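Fruit on the coffee table

Aniela Laskowska gave up on a proper fruit bowl two years ago. The one she had was deep and heavy, and whatever went in first was forgotten at the bottom. Now the fruit in her living room at Etotholm sits on a low tray or a board, where everyone walks past it.

"If people can see it, they eat it," she says. "I used to throw out a lot of soft pears."

Her flat is on the top floor of the old Blackwood building, and the living room does most of the work of a dining room as well. The coffee table is used for breakfast, for letters and for chopping. A light blue sofa runs along one side, with striped and checked cushions that she moves about when guests come.
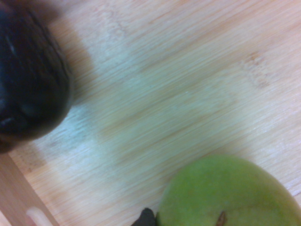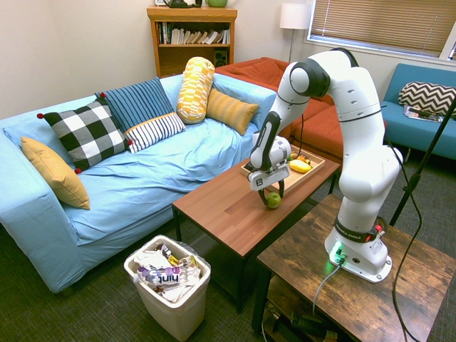
What goes where

Laskowska keeps things that still need ripening on a bamboo board, with space between them so she can turn them over. Mangoes and avocados go there first. Small fruit goes on a tray with a raised edge — apples roll, and the floor is not quite level.

She wipes the board with a damp cloth every evening and stands it on its side to dry. Twice a year it gets a thin coat of oil, left overnight. The tray is only dusted.

Bananas stay in the kitchen. She has tried them on the coffee table and found that everything near them went over too quickly in February, when the heating was on.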